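Bullport Community Kitchen – progress report, July 30, 2019
Prepared by Chidubem Okafor for the Dremmont Fund

Hi all,

Time for the mid-year catch-up, and I'm happy to say it's mostly good news! When I wrote to you in December we had one working sink, a pile of mismatched utensils in a drawer that wouldn't close, and a dish towel problem I'd rather forget. The washing-up side of the kitchen was what your grant was meant to fix, so I'll stick to that.

The plumbing got finished first (Rajan Plumbing did the job and came back twice about a drip without charging us, bless them). After that we bought the drying racks and went through every drawer. I had set aside $500 for utensils and we came in $32 under, which went straight into dish soap. The old spatulas were the worst of it – melted corners, loose handles, one held together with tape – so those all went, and the new ones get washed and racked after every session along with everything else.

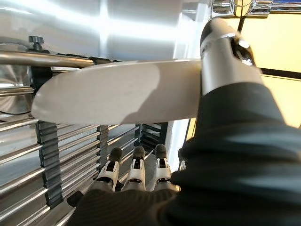
White paddle with a silver handle, beside the stainless steel dish rack.

The racks have made a bigger difference than I expected. We used to lay things out on towels along the counter, and the next group would come in and have nowhere to chop. Now the counter is clear by the time they've got their aprons on. We run 5 cooking sessions a week, and cleanup is down to 30 minutes, even on soup days.

Not everything is done. The shelf over the sink still needs proper brackets, and the order we placed with Grirnine for storage bins is late (I've called, they're being nice about it, still no bins). I'd also like labels on the drawers, as people keep putting the ladles in with the baking things and then asking me where the ladles are.

For the second half of the year I'd like to move what's left in the equipment line over to the shelf and a second set of cutting boards. Could you let me know if that's okay, or if you need a form for it? I'm in the kitchen most mornings, so email is better than the phone.

Thanks again – come by for lunch any time!

Chidubem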